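Paterson room, floor log
April, 4:40 pm

Second coat of finish went down this morning and the room smells like a boat. Windows open at both ends. Halina Wieczorek came by at lunch to ask if it was dry, touched it to find out, and left with her answer on one fingertip.

Running total is 781 boards, which I know only because Plisteck bills by the board and I wanted to check the invoice. They had 1465 on it. I have written to them. I was polite in the first draft and left it at that.

The mix of tones is still the thing people bring up. Oliwia Kołodziej calls it patchwork and means it kindly. I sorted the boards for the first two rows, creamy ones apart from the honey ones, then got tired and took them as they came out of the bundle. The part I didn't sort looks better. I have not shared this with the people who paid for the sorting.
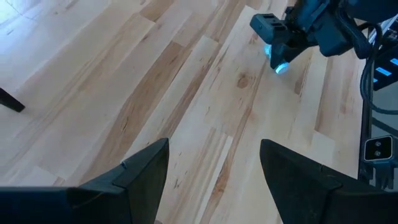 Knots: leaving them. Oliwia wanted to swap out the worst boards, and I said we could do that if she would lie on the floor and choose. She got as far as the second row and decided they had character. One or two have grain swirling all the way round, and I've grown fond of them.

The bright side of the room is going to be a pain. In strong light every bit of sheen shows, so any lap mark from the applicator will be there for good. I checked from the doorway, then on hands and knees, then from the doorway again with worse knees. Two marks I can live with. A third I am calling grain until somebody objects.

End joints look well scattered. There was one spot where three nearly lined up and I pulled a board to fix it, which cost me most of a morning and a decent chisel.

To do:
- felt pads for the bench legs (Altix sent 362, we have two benches)
- ask Halina for the Mavov data sheet back, she's using it as a coaster
- thin bead of filler by the door threshold
- no third coat unless the meeting goes badly

Socks only until tomorrow noon. I've put a sign up - it has already been walked past in boots.

Recent entries
Sanding, day two, and the belt that gave up
Acclimating the bundles
Moisture readings, Paterson room
Who moved the chop saw

This site uses cookies to remember your settings. Accept / Manage preferences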